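PRESS RELEASE
For immediate release 27/09/2009

CLUNNESS WASHING-UP SURVEY: WE STILL DO IT BY HAND, AND WE STILL ARGUE ABOUT IT

Results out today from Lurell, makers of kitchen storage. 1,514 households in and around Clunness sent back the form that went out with the spring catalogue in April. Best response we have had to anything. Thank you to everyone who filled it in, including those who used the back of the sheet as well.

The headline. 795 of the 1,514 wash up by hand every day, and that includes plenty of homes with a dishwasher sitting there under the worktop. Reasons given: not enough to fill it, takes too long, the good plates don't go in, and "I like looking out of the window".

Other findings, in no special order:

Glasses first is still the rule in most homes. Pans last. A small but very firm group does the cutlery before anything else and would like the rest of us to know it.

Drying up with a tea towel is on the way out. Most people leave things to drain and put them away in the morning, or take them straight off the rack at the next meal and never put them away at all.

The commonest complaint by a long way was space. Not the sink, the bit next to the sink. Kettle, toaster, bread bin, post, keys, and then nowhere to stand a wet saucepan.

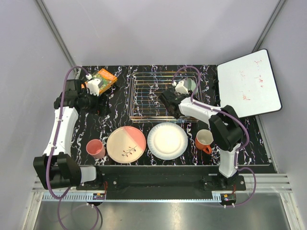
Space is what the new Reseo range is for, and it goes on sale in the Clunness shop this week. Four pieces to start with: a low rack, a tall rack, a drip tray and a cutlery pot, all made to stand on a narrow worktop without hanging over the sink. We asked people what ends up on the side at home and the answers were much alike. A few dishes, a wire rack, a small box of something that never got put back in the cupboard. Reseo racks fold flat when not in use and the tray tips out from one corner, so no carrying a full tray across the kitchen floor. Feet are rubber and can be replaced, spares from the shop.

The range comes in white and dark grey. A green was tried and dropped, although several people at the trial evening asked for it and we have kept thier names.

Effiong, the family hardware shop on the market square, will also be stocking the full range from next month. Effiong has sold our shelf brackets for years and asked for the racks before we had finished drawing them. Same prices in both shops.

LAUNCH OFFER

First 200 customers to buy any rack get the cutlery pot free. One per household please. Limit of 2 racks per customer during launch week, after that as many as you like. The offer is in the Clunness shop only, not by post.

Bring an old rack in, any make, any state, and we will take it away for scrap at no charge.

ABOUT THE SURVEY

Forms were sent with the catalogue and could be handed in at the shop or posted back free. Households answered for themselves, no one was called or visited. Where two people in the same home sent in different answers we took the first one recieved. A full set of results, with the longer comments, can be read at the shop counter. Ask for the blue folder.

The next survey will be on larders and food cupboards. Forms go out with the winter catalogue.

NOTES TO EDITORS

Lurell makes and sells racks, shelves and storage for small kitchens. Workshop and shop both in Clunness. Sample racks for review on request, please return them when finished with. Press queries to the Lurell shop during opening hours, closed Wednesday afternoons.

Ends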